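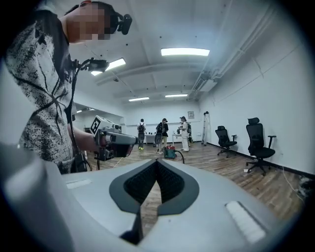
Plank floor, white walls, backpacks still on. Room two at Carrasco.

The Room, in Pictures

For years our address was a corner of somebody else's cafeteria, so forgive us a gallery page about a room. It has 93 square meters of floor, a door that locks, and a lease with our name spelled correctly on the second try. The fit-out came to $3,852, most of which went into things you will never look at, like the wiring and a deposit on the keys.

The floor got the most votes and the most arguments. Rizal Ismail was for carpet tiles, on the grounds that chairs scrape. Larasati Goh was for leaving the wood alone, on the grounds that it was already there. Wood won. It's a warm brown, it hides dust until late afternoon, and it announces every late arrival to the people downstairs at Gradier, who have been very decent about it and have written to us only twice.

The backpack question is open. We bought a row of hooks in May and put them by the door at what we felt was a sensible height. People admire the hooks and then walk straight past them with a bag on, as if a train might be called at any moment. A shelf has been proposed. We expect it to be admired too.

Splatter-print T-shirts seem to be doing well this season. We have no dress code and are not starting one, but if you're planning to paint anything, you'd be dressed for it.

For those who spend meetings looking up: the pipes run along the ceiling where everyone can see them, painted white like everything else up there. Afiq Tjoa got a price for boxing them in, read it aloud, and the subject was dropped. The long fluorescent lights came with the place. They are very good at their job and flatter no one.

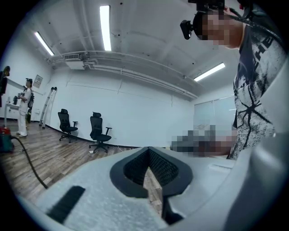

Endang Menon says to leave the pipes out in the open forever, having once worked under a false ceiling that hid a leak until it came down on the photocopier. Boxing them in would also cost us height, Endang adds, and a low room makes people speak in low voices, and then you can't hear the minutes being read. Paint them again in a few years and spend the difference on a decent kettle.

The kettle has been noted. The air conditioner has one remote, labeled, which lives in the top drawer and should be returned there by whoever has it now.

Seating for 30 is on order from Storik. Until it comes, bring a cushion or stand near the back and look busy.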